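Can a machine fold your shirt yet? How to set up a fair test
Yevdokiia Stetsiuk

Machines can do some of this chore, slowly. To see how far yours gets, start with one soft garment on a bed.

1. Drop the garment in a heap. A flat start is too easy. 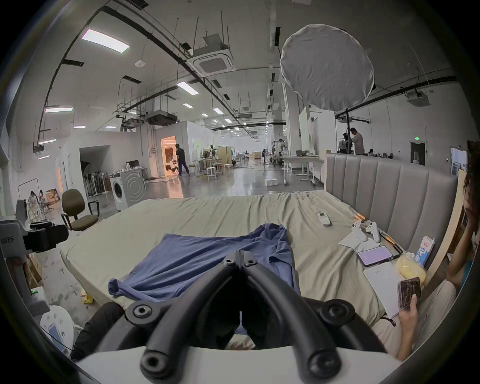 Leave the sheet wrinkled too – most beds at home are.

2. Find an edge before lifting anything.

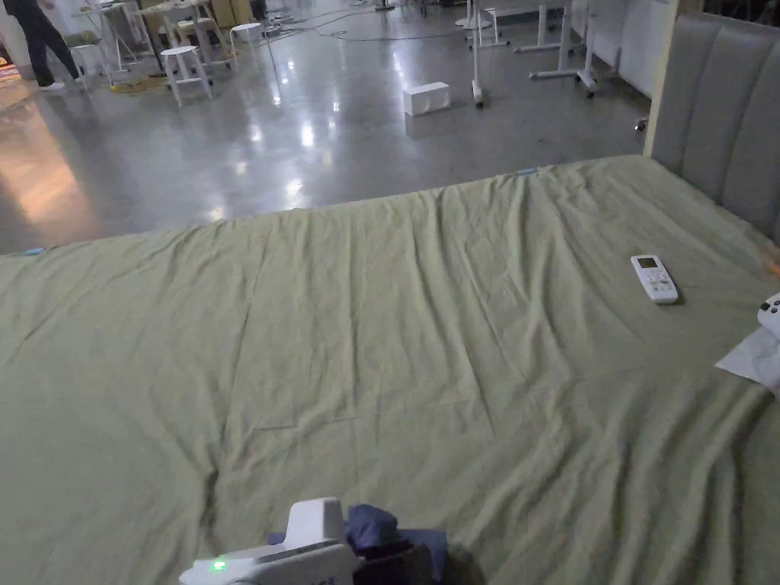

Give each try five minutes, then stop and write down the result.

3. Check the grip between tries.
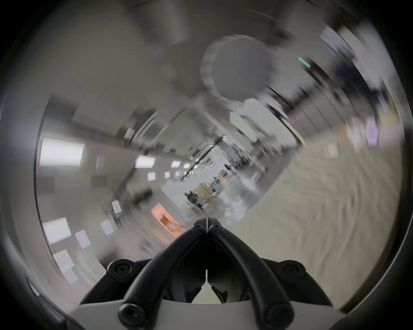
Gripper fingers, tips together

4. Take one side in each gripper and pull gently.

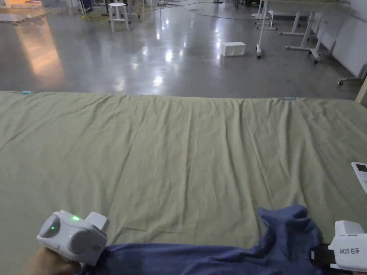
5. Fold in half, let go and repeat 26 times.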